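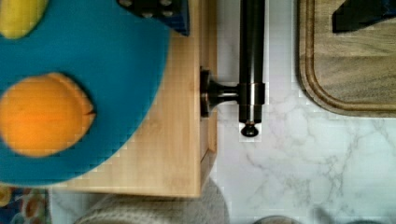

Taseck is putting out Arer this February, and I get to write the announcement because I'm the one who kept asking for the thing in the first place. Arer is our kit for showing a robot arm a job in person. You either take hold of the arm and move it through the task yourself, or you sit down at the remote and drive it, and the software keeps both kinds of showing together in one place so you can train from them. We've been living with it in a kitchen setup, moving toy food around, and I've spent more hours than I'd like to admit looking at the counter from down at the wrist, where you get an orange shape and a yellow one lying on a blue round, a slab of pale wood next to it, and then marble all the way over to the cutting board. It's a strange little view until you get used to it, and then you start leaning your own head to match (my neck has opinions about this).

So what's in the release? The short version is hand-guiding, remote driving, and a review screen, all of it sold together by Taseck, with the remote handles made by our friends at Nolumier. The long version is the rest of this page.

Hand-guiding first, as it's the part people ask me about. You hold down the button on the Arer cuff, the arm goes light, and you walk it to the fruit, close the fingers, lift, carry, and let go. The cuff records where the arm went and how hard you squeezed. I love teaching this way for anything with a soft pickup, because you feel it through your own hand when you've come in too low. What I don't love is that your sleeve ends up in every recording! We lost a whole afternoon of early work to one baggy cardigan of mine. Arer now flags any stretch where a person's hand or arm covers what the wrist camera needs to see, and it asks if you want to keep that bit, trim it, or do it over.

Remote driving fixes the sleeve problem and brings its own. You stand back with the Nolumier handles, one in each hand or just the one if it's a single-arm job, and the arm copies you. Nothing of you is in the picture. But your sense of touch goes away too, and new drivers tend to hover over a toy for ages and then grab at it. The handles push back a little when the fingers meet something, and you can set how much. I keep mine pretty strong. One of our steadier drivers has it turned nearly all the way off and says it makes her hands tired otherwise, so please try a few settings before you write to tell me the default is wrong.

During the trial we recorded over 1610 showings on Arer, and 382 of them were done by hand-guiding. The rest came through the remote. I'd expected it to be closer to even, but once people got comfortable with the handles they mostly stayed there. They only went back to the cuff when a new object came out or when a grasp kept slipping. That's now how we suggest starting: a handful by hand so you learn what the pickup should feel like, then over to the remote for the long haul.

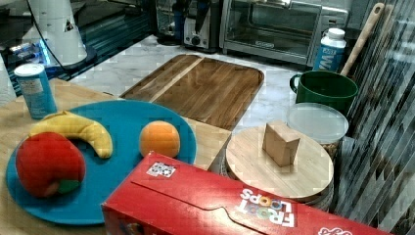
Fruit on the blue plate and a Froot Loops box up front: the kitchen counter at Taseck's Bustamante Street workshop.

We like a counter with plenty on it. A plate of toys alone on a bare table is a nice place to start, sure, but an arm that's only ever been shown a bare table gets very confused when there's a mug and a toaster behind the plate. So we teach with the cutting board out and the containers out and the cereal box lying wherever it lies. Reaching past things is part of the job. When you guide the arm by hand you'll notice you swing the elbow wide without thinking about it, and that swing gets recorded along with everything else, which I find kind of wonderful.

The review screen is where most of my own time goes, so let me brag on it for a second. Every showing gets laid out as a strip you can scrub through, with the wrist view running next to the room view. You can mark where the reach ends and the grasp begins, you can cut out the part where you stopped to sneeze, and you can tag a showing as "good," "messy," or "don't use." Please use "messy"! We almost dropped that tag before launch and I fought for it. A messy one, where the apple rolls a bit and you have to go after it, can teach the arm how to recover, and I'd much sooner have a small pile of those kept apart than have them mixed in with the clean ones or thrown out.

A few things Arer won't do, so you don't order it for the wrong job. It doesn't handle liquids. It doesn't do two people guiding the same arm (we tried, there was elbowing). It won't take over while you're driving and finish the grasp for you, either. Some of you asked for that during the trial and I understand why, but I want what's recorded to be what the person did, wobbles and all. We may offer a helper setting later on, clearly marked in the recording, and if we do it'll be off when the box arrives.

Who is it for? Small teams, mainly. We're a team of seven ourselves and we built it around how we work, with one arm, one counter, and whoever has a free hour. Setup takes three cables and a wall outlet. The cuff clamps on behind the wrist, and the room camera goes on whatever shelf or stand you've got. If your arm already has a wrist camera you can keep it, and the setup page has the list of mounts we've tried. Getting the cuff snug is the one fussy part. Tighten it, move the arm around, tighten it again.

Arer is open for orders from Taseck in February, with the Nolumier handles in the same box. Teams who took part in the trial get the release version as a free update, and your old recordings will open in the new review screen, tags included. If you recorded before we added the hand-covering flag, run the check once from the file menu and go make coffee, it's slow on big folders.

We're also opening up the Bustamante Street workshop in the mornings for anyone who wants to try both ways of teaching before buying. You'll get the cuff, the handles, a counter full of kitchen stuff, and as much play fruit as you can stand. Bring your own objects if you'd like to see how they go, though nothing sharp and nothing wet. Short sleeves are a good idea.

About Taseck: We make tools for people who teach robots by showing them. Arer is our kit for hand-guided and remote-driven teaching on a single arm.

About Nolumier: Nolumier makes hand controls for remote machines and supplies the handles that ship with Arer.

Press and workshop visits: write to the Taseck front desk through the contact page and put "Arer" in the subject line so it lands with me. Press loans include the full kit, and we'll pay shipping both ways.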